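Wovdale 逐洞成绩数据集 说明文件

版本 5，更新于 2026年4月10日

先说这是个什么东西：Wovdale 球场业余月赛的逐洞成绩，一洞一行，外加推杆数、罚杆、开球落点和当天的风。前后攒了大约 70 场比赛，都是我和 Seo-ah Wang 从记分卡上一张一张敲进表格的。职业比赛的数据网上要多少有多少，可像我们这种差点二十出头、打完还要为一顿午饭算半天账的人，成绩基本都躺在会所抽屉里。我觉得可惜，就开了这个坑。

如果你只想拿去画个图，直接下 rounds.csv 和 holes.csv 就够了，后面的可以不看。如果你打算拿它做差点模型，或者想跟别的球场比，请至少把“已知的毛病”那一节看完，里面有几个坑我自己踩过不止一次。
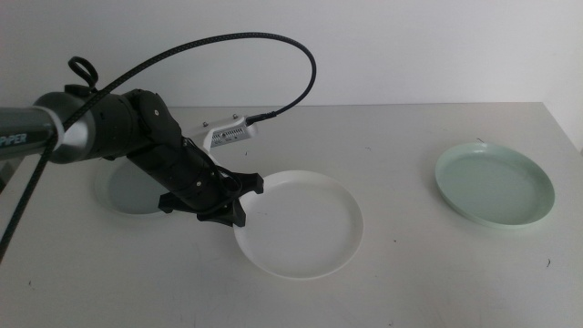

图片来源：Seo-ah Wang

目录里有什么

rounds.csv　每人每场一行。场次编号、球员代号、发球台、当天差点、总杆、净杆、名次。
holes.csv　每人每洞一行，主表，最大的那个。
course.csv　球场信息，每洞的标准杆、难度指数、各发球台码数。
weather.csv　每场一行，风向风力、有没有下雨、果岭快慢。
kolev/　Kolev 杯的比洞赛记录，格式和上面都不一样，单独放。
scripts/　Enia，就是我写的那个小检查工具，后面会讲。
CHANGES.txt　改了什么都写在里面，写得很碎，见谅。

holes.csv 的字段

match_id　场次编号，和 rounds.csv 对得上。
player　球员代号，两个字母加数字，跟真名没有任何规律可循。
hole　洞号。注意是球场的洞号，跟你当天第几个打到它没关系。有些场次是两头同时发球的，想要打球顺序请看下一列。
seq　当天的打球顺序。
strokes　本洞总杆数，含罚杆。捡球的写 PU，别当成缺失值扔掉！
putts　推杆数。只算球在果岭上的推击，从果岭环拿推杆推的不算。这条规矩我们吵过，最后按这个来。
pen　罚杆数。
tee_result　开球落点，取值有 F（球道）、L、R、B（沙坑）、W（水）、X（没找着）。三杆洞这一列空着。
gir　是否标准杆上果岭，由 strokes、putts 和标准杆推出来的，卡上没有这一项。
note　原卡上的手写备注，照抄，包括错别字和骂人话（骂得太难听的我用星号替掉了）。

gir 那一列多说一句。算法是总杆减推杆，小于等于标准杆减二，就记为真。听着没毛病，可要是有人上了果岭以后一推推下去，再切上来，就会算错。我翻了备注，能看出来的都手工改了，看不出来的就只能那样了。真要拿上果岭率写文章的朋友，请在文章里提一嘴这件事。

数据怎么来的

月赛用的是纸卡，同组互记，交卡前两个人签名。Seo-ah 收卡，扫描，按场次归档，然后我们俩各敲一遍。两遍对不上的地方再回去看扫描件，还看不清就打电话问本人。问本人这个办法吧……怎么讲，大家对自己抓鸟的那几洞记得清清楚楚，对打爆的那几洞普遍失忆。所以凡是靠本人回忆补的，source 一列都标了 recall，你可以自行决定信不信。

推杆数和开球落点从第二个赛季才开始记。最早那些场次这两列全空，别拿来算平均。一开始我想让大家把每一杆用的球杆也记下来，卡都印好了，打了一场就没人愿意填了，后来那批卡背面拿去写午饭点单，也算物尽其用。

天气那张表是我自己填的，风力分轻、中、大、要命四档，纯凭体感。我站在第一洞发球台上看旗子，旗子什么样就写什么。有人问能不能接气象站数据，可以是可以，最近的站在山那头，跟我们这边常常是两个天。果岭快慢倒是有依据，球场早上测的速度，我抄在白板旁边，漏抄的那几场空着。

球场本身

Wovdale 是一块有点年头的丘陵场，前九平，后九上上下下，走路打的话后九会让你怀疑人生。标准杆七十二，白台不算长，可是风一起来，第 7 洞就完全变成另外一个洞。那是个三杆洞，果岭左高右低，右边就是水。你把 holes.csv 按洞分组，拉一下“大风”那几场的 W 和罚杆，画出来那根柱子高得有点好笑。（哦对，三杆洞没有 tee_result，所以下水要看 pen 和 note，我自己第一次画的时候也在这儿愣了半天。）

第 12 洞中间改过一次。原来发球台后面那片树清掉了，发球台往后挪，从短四杆变成正经四杆。course.csv 里它有两行，用 valid_from 区分，联表的时候一定要带上场次，否则会把每条记录翻一倍。已经有人因为这个跟我说“你们的人第 12 洞打得好多啊”，嗯，是打得多，没有多到那个份上。

冬天有一段用临时果岭。十二月一般是最惨的，果岭封着，洞切在球道上，推杆数基本没有参考价值。这些洞我在 temp_green 里标了真，做推杆分析请一律滤掉。

差点的事

rounds.csv 里的差点是当天报名时用的那个数，一场一存，以后不会回头改。有几位朋友的官方差点在赛季中间重新核过，重新核之后的数我没有收。道理很简单，名次是按当时那个数排的，改了就跟奖杯上刻的名字对不上了。

净杆就是总杆减差点，没有做任何难度修正。你想换算成定分式积分，scripts 里有个现成的脚本，输入两张表，吐出每洞积分。PU 的洞在定分式里记零分，在总杆赛里则意味着当场没有总成绩，rounds.csv 对应的 total 是空的。这两种处理方式别混。我见过有人把 PU 直接填成双柏忌凑总杆，算出来好几位老先生水平突飞猛进，他们自己看了倒是挺高兴。 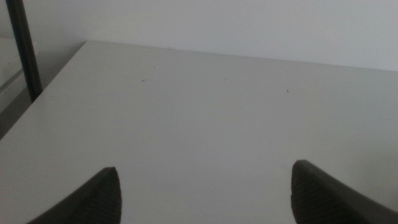 差点这块还有个老问题，就是低差点的人来得少。真正打得好的那几位周边球场都有比赛，我们的月赛有空才来，来的时候往往天气也不错。所以你看到低差点组在大风天的样本特别薄，别急着下结论说好手不怕风。我自己写过一篇很得意的小总结讲这个，后来 Stavros Spahić 看了，回了我一句“你把没来的人也算成打得好了”，我就把那篇撤了。

Kolev 杯

Kolev 杯是比洞赛，年底打，淘汰制。每洞只记谁赢、谁输、平，杆数有时候有有时候没有，让杆的推击更是完全没法还原。对方一句“拿走吧”，球捡起来，这一洞到底算几杆，两边说法能差出 2 杆来。所以我坚决不把它并进主表。kolev 目录里每场一个文本文件，开头两行是对阵和结果，下面按洞写。提前结束的比赛，后面的洞就没有了，这属于正常情况，不是我们漏录。

有一年半决赛下到一半打雷停了，隔了好些天才接着打，接着打的时候旗位变了，发球台也变了。两边都同意照打，结果照算。文件里我在中断的地方加了一行 RESUMED，读文件的时候跳过去就行。

Enia 检查工具

Enia 干的活很简单：读进两张主表，挑出不合常理的行，打印给你看，不会替你改。检查的东西包括推杆数大于等于总杆数、罚杆比总杆还多、逐洞加起来和卡上总杆不一致、同一个人在一场里有重复洞号，诸如此类。

跑法是进到 scripts 目录，执行

python enia.py ../rounds.csv ../holes.csv

没有第三方依赖，装了 Python 就能跑。想看全部明细就在后面加 --all，会很吵。

逐洞和总杆对不上的那种，我要特别讲一下。纸卡上总杆是球员自己加的，加错的比你想象的多。按规则，球员只对每洞杆数负责，加法归委员会管，所以主表以逐洞为准，卡上写的那个数另存在 card_total 里。两者不一致的行我留着没动，觉得挺有意思的，少加的次数比多加的多，各位自行体会。

已知的毛病

最早一个赛季有几张卡泡过水，字糊成一片，能认的认了，认不出的整场没收那个人。这样一来那几场名次会跳号，比如第三名后面直接第五名，不用报错了，我知道。

球员代号在第二版和第三版之间重新编过一次，老代号和新代号对不上。用过旧版的请全部换成现在的，别混着用。当初没做对照表，是我偷懒，后来想补也不大敢补，怕反而把人对错。

tee_result 的 L 和 R 以球员面对目标的方向为准。左撇子的也一样，没有镜像。之前有一位热心人帮我把左撇子的全翻过来了，提交信息写的是“修复”，我合并了，过了很久才发现。这一版已经翻回去。

还有沙坑，开球进沙坑记 B，第二杆以后进沙坑哪儿都没记。想算救沙率的朋友，对不起，真没有。

隐私

所有人都签过一张同意书，同意匿名公开成绩。不愿意的几位没有收进来，所以从名次看有些场次少人，跟上面泡水那事无关。真名和代号的对照只有 Seo-ah 手里有一份，我没有，也请别来问我。备注里出现的人名都替换成了代号，如果你看到漏网的，麻烦私下写信说一声，先别开公开的 issue。

请不要试图用比赛日期和外面的报道去倒推谁是谁。这个球场就这么大，常来的人互相都认识，倒推出来一点都不难，也一点都不厉害。

使用许可和引用

随便用，教学、写文章、做小工具都行，注明来自 Wovdale 逐洞成绩数据集并写上版本号就好。商用之前跟我打个招呼。拿来做博彩相关的东西不行，虽然我也想不出谁会在我们这帮人身上下注。

Gruden 高尔夫联盟那边在用这套字段格式录他们自己的比赛，字段名一样，但他们的 putts 把果岭环推击算进去了，合并前记得处理。等他们整理好会放在自己的仓库，我到时把链接补到这里。

想帮忙的话

最缺的是第二个看扫描件的人，现在复核进度完全取决于 Seo-ah 和我谁周末没下场（通常都下场了……）。次缺的是会写测试的，Enia 目前的测试就是我拿一张乱写的表喂进去，看它叫不叫。提交改动之前请跑一遍检查，在 CHANGES.txt 顶上加一行，写清楚改的是哪个场次哪一列。只改一个格子也欢迎，真的，之前就有人专门写信来说某个人第四洞的推杆少记了一个，我翻出扫描件一看，还真是。

下一版打算做的：把旗位加进去（只有前中后三档），把第 12 洞新旧两种长度的对比脚本整理好，另外给 weather.csv 加一列气温。气温我只有手机截图，得慢慢翻。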